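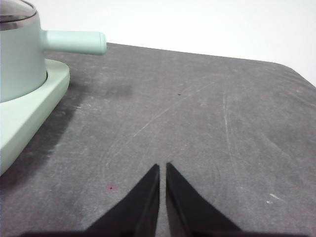 A mint-green saucepan on its base, with the gripper fingers below and to the right.

I went to Storkirine thinking I knew what a robot arm costs. You look up the arm, you wince, you write it down and you're done, right? Wondimu Feyisa let me talk for a good five minutes before sliding his spreadsheet across to me. The arm was on line one. There were two more pages!

He runs the kitchen-tasks project there, which they call Umby, and he's the one who has to ask for the money every April. His first budget, he told me cheerfully, was a disaster. He had priced 4 arms and forgotten the fingers wear out. He'd forgotten mounts, spare cables, a second wrist camera, and somebody's hours to bolt the whole lot together (mine would have been worse, I can't even budget for a barbecue).

So now he starts with the chores. What does the arm need to pick up, push or open? A saucepan handle asks for one kind of grip and a chunky latch asks for another, and if you buy the gripper first you end up shopping for chores that suit it. He learned that on a model from Habte that cost $1,099 and spent most of its life in a drawer.

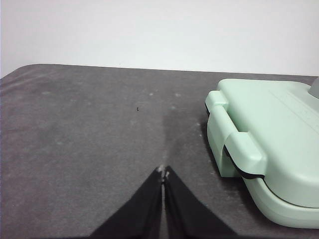 The cheap stuff gets its own page, and I loved that page. Pans, small appliances, cloth for the tabletop. He puts tabletops down as a consumable, same as printer paper, and replaces them whenever they get too scuffed or linty for his liking. Finance queried it once and then let it go.

The biggest argument this year is whether to lease. Suncombe, a supplier he likes, offered a three-year deal with service thrown in, and he went back and forth on it for more than a month. Leasing two arms and buying the rest is where he's landed, mostly so he can send a pair back if the project shrinks. I asked what he'd cut if they trimmed his request. He scrolled for a while, stopped at the spare grippers, and then scrolled right past them.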